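Diltimar Hand-Held Gripper Kit
Planning and ordering information
Supplier: Clirner
Page updated Jul 13, 2026

Overview

The Diltimar kit is a hand-held gripper set for recording manipulation tasks without mounting a tool on an arm. An operator carries the gripper, performs the task by hand, and the recording is processed later for use on a robot. The kit is sold to labs and integration teams that already have a workspace and want to add recording capacity before committing to further arms.

This page covers what is supplied, what the buyer has to provide, and the items most often missed when a budget is drawn up. Prices are issued by quotation only. Quotations remain valid through the end of October.

Configurations

Single: one gripper, one charging base, one set of spare pads, one transit case.
Paired: two grippers matched for left and right hand use, one double charging base, two sets of spare pads, one transit case.
Bench: the paired configuration plus a marker set and a fixed calibration plate.

The Single configuration can be upgraded to Paired at a later date. The second gripper is matched to the first at our workshop, so the original unit must be returned for the work. Allow 22 working days.

Specification

Gripper mass, with battery: 700 g
Charging base supply: 100 to 240 V AC
Battery: removable, one per gripper, spare sold separately
Data connection: USB-C, locking cable supplied
Storage on gripper: 232 GB usable
Pad mounting: clip-in, no tools
Recommended pad change: every 800 operating hours, or sooner if the ribs are visibly worn

Space and layout

The gripper itself has no fixed footprint. Space is taken up by the people using it, by whatever furniture the task needs, and by any arm that shares the area. Most buyers underestimate the first of these. A recording session commonly involves the operator, a second person handling tablets or logs, and others waiting to take over, and each of them needs a clear route that does not cross the working area of an arm.

Large open rooms are suitable provided the lighting is even. Windows should have blinds or shades if sessions are to run through the day, as changing daylight makes recordings harder to compare. Ceiling fixtures should be checked for flicker at the recording rate before purchase. A site survey form is sent with every quotation.

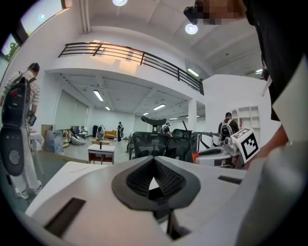

Hand-held gripper in a shared open-plan room, with marker cube on the arm beyond.

Where arms and hand-held grippers are used in the same room, plan for a marked boundary on the floor and one named person with authority to stop the arm. Neither is included in the kit price. Chairs and loose furniture should be kept outside the boundary during arm motion.

Markers

Square fiducial markers are used to locate equipment relative to the gripper. The Bench configuration includes printed cubes and flat plates. Buyers of the other two configurations may print their own from the supplied files. Use a matte finish. Glossy prints reflect ceiling lights and reduce the detection rate. Printed size must be measured after cutting and entered in the setup file, as errors here carry through to every recording.

Items not included

Workstation. Any current desktop with a discrete graphics card and two free USB-C ports is adequate for transfer and review. Processing for model training needs separate hardware and should be budgeted on its own line.

Network storage. Allow for two full copies of every recording. Storage is the largest recurring cost at most sites after staff time.

Tablet for session control. The control page runs in a browser, and an existing tablet can be used.

Robot arm and matching end tool. A flange version of the gripper with the same pad geometry is sold as the Mirier tool. It is quoted separately for each arm model.

Operator training. One remote session is included. On-site training is charged per day plus travel.

Budget notes

Enter the kit as capital equipment and the pads, batteries and cables as consumables. Sites that place everything on the capital line tend to run out of pads in the second year and have no approved way to buy more.

Annual calibration is recommended and can be booked at the time of order at a fixed rate. Units without a calibration record are still covered by warranty for mechanical faults but not for measurement error. The warranty period is two years from delivery.

Return shipping must use the original transit case. Replacement cases are available.

Ordering

Quotations: Phyllis Treloar, Sales Desk
Site surveys and layout questions: Darren Goodall, Applications
Calibration and returns: Yesenia Tlapale, Workshop

Please state the configuration, the delivery country, the arm model if a Mirier tool is required, and whether calibration is to be included. Purchase orders without a quotation number are returned for correction.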